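4.2 Noise and Comfort in the Main Cabin During Long Passages

The second part of the study considered how people aboard judged comfort in the main cabin while a motor yacht was held at a steady cruising speed for several hours. Earlier work on planing hulls has dealt mostly with slamming loads and with the posture of the helmsman. Less has been written about guests and crew who spend a passage seated, cooking or resting below, although these people make up the larger share of those on board and are often the first to ask for a reduction in speed.

Measurements were made on two vessels of similar length, the Hunano and the Zisovard. Both have twin shaft drives and a galley that opens onto the main cabin. The Hunano was fitted with standard engine mounts and a single layer of sound insulation on the engine room bulkhead. The Zisovard had been refitted with softer mounts supplied by Thakur and a double layer of insulation with an air gap. No other change was made to her interior before the trials. Both vessels were loaded to the same fuel level and carried the same number of people.

A total of 149 participants took part over 21 passages. Each participant completed a short form once every hour, giving separate scores for noise, vibration through the seat, vibration through the deck, and general comfort. Forms with more than one missing hour were set aside, which left 95 complete sets for analysis. Sound level was recorded at head height at the dining table, at the galley counter and in the forward guest cabin. Vibration was recorded at the first two of these points only, as the forward cabin was in use for sleeping on most passages.

Engine speed was found to matter more than boat speed. On both vessels, scores for general comfort fell sharply when the shafts passed through a narrow band near 900 revolutions per minute, a setting often used when leaving harbor and when waiting outside a lock or marina entrance. In this band the deck plates beneath the dining area vibrated in step with the propeller blades. Loose items on shelves could be heard, and several participants described the sound as more tiring than the louder but more even noise at cruising speed. The effect was weaker on the Zisovard – though it did not disappear.

The written comments support this reading. Participants seldom mentioned loudness as such. They wrote instead of rattles, of a hum that came and went, and of having to raise their voices at the table. Comments from the galley were more critical than those from the seating area, even where the recorded levels were close to each other. One possible explanation is that a person who is standing receives vibration through the feet and has no cushion to absorb it. A further explanation, put forward by Rathore in her notes on the trials, is that kitchen items add a layer of small, sharp sounds which a meter averages out and a listener does not.

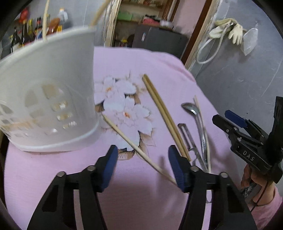
Figure 7. Translucent plastic basket with light wooden chopsticks, on a table covered with a floral cloth.

The difference between standing and seated positions has practical consequences for layout. Where the galley is open to the main cabin, treatment of the engine room bulkhead alone may not be enough, and attention should also be given to the deck panels on which the cook stands. A trial panel made by Cledero, with a thin rubber layer bonded between two sheets, was laid in the galley of the Hunano for the last group of passages. Scores for deck vibration improved at that position, while scores for noise were unchanged. The number of forms from this group is small, and the result should be treated with caution.

Sea state was noted by the skipper at the start of each hour. It had a clear effect on general comfort but little effect on the noise scores, except in head seas, when participants found it hard to separate the two. These hours were kept in the main analysis and are reported separately in Section 4.3, together with the readings from the forward cabin.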